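Tuesday, after lunch

Back on the dish rack layout. I gave up on the Plokine rack last week (the coated one, with the fold-down sides) because the coating kept catching on cup rims and leaving little gray smears, and I was spending more time wiping mugs than placing them. The replacement is plain stainless wire, no coating, grid bottom. It's heavier and it doesn't skate around when you bump it. Very happy with it so far!

Dishes are from the mixed box we ordered from Enilley. I like the colors more than I thought I would – you can say "the orange one" across the room and people know what you mean, except that there's an orange mug AND an orange bowl, so please write mug or bowl in the log. Two entries from Friday just say "orange, fine" and I have no idea which it was.

Went through a few arrangements this morning. Mugs in a row along one rail looks tidy but the handles knock together. Bowl at the back was worse, it's wide enough that you end up reaching over it for everything. What I settled on is cups toward the back, bowl up front by itself, plate left out on the table.
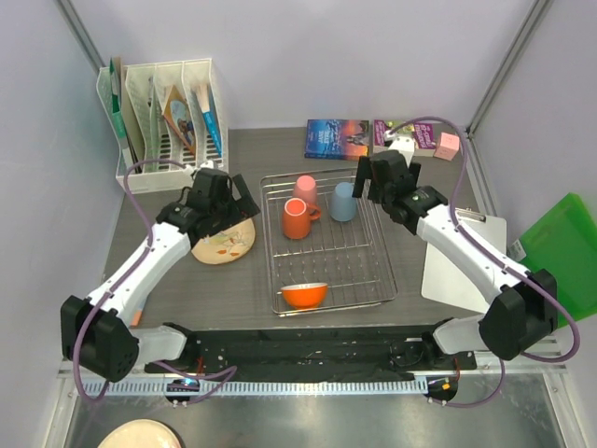

Layout C, mugs at the back of the rack, bowl in front, leaf plate to the left.

Orange mug has its handle out to the right and I'd like to keep it that way for the whole set, so we can compare. The pink one stays upright at the back left. Pale blue goes on the right, with a decent gap.

Books are staying along the back edge for now, and so is the little pink cube. The white file organizer is fine in its corner too, but if you take the green folder out to read, put it back in, it wandered off to the Kuvthorpe bench twice and I had to go fetch it. Clipboard lives on the right side.

Weighed things while I was at it. Bowl filled to the line takes 600 ml, more than I'd have guessed from looking at it. Kitchen scale tops out at 2,000 g so the rack with everything in it has to be done in two goes, haven't bothered yet.

To do:
– wash the plate by hand, I don't trust the leaf pattern in the machine
– ask Joly if they sell the pale blue cup singly, I want a spare
– 7 more layouts on the list, D is the same as C with the bowl and plate swapped
– relabel the Friday entries if anyone remembers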